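Zirniddale Hall kitchen group, minutes, 26/04/2025
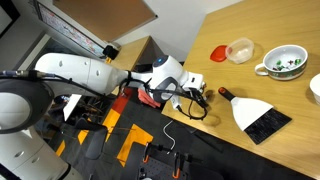

Photo: Dustance

Started 15 min late. Last minutes ok.

Table: wood top to be cleared after every session, crumbs brushed off. Hand brush w/ orange end stays in kitchen, pls.
Containers: red lid and clear tub to be kept togther. 4 more tubs to buy, Pruvus or cheaper.
Candy: stays in the holiday mug. Refill agreed, no chocolate in summer.
Shelf: Spahić quote 600, too much. Ask again, limit 300.
AOB: bowls, wich cupboard? Left for next time.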